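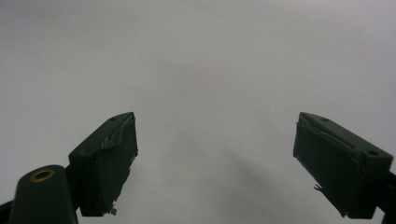 Fig. 13. Fingers open over a plain surface, view from the hand-held gripper.

Recording your first demo

Now the fun part: you get to show Daltow the job with your own hand!

1. Open the fingers all the way and hold still until you hear the beep.
2. Do the task at an easy pace. Small wobbles are fine, and Daltow learns from those too.
3. Open the fingers again and press Stop.
4. Repeat until you have 16 good takes.

Note: Move the object to a new spot before each take.

CAUTION: Check the finger pads before every session. Replace any pad that is torn or lifting at the edge.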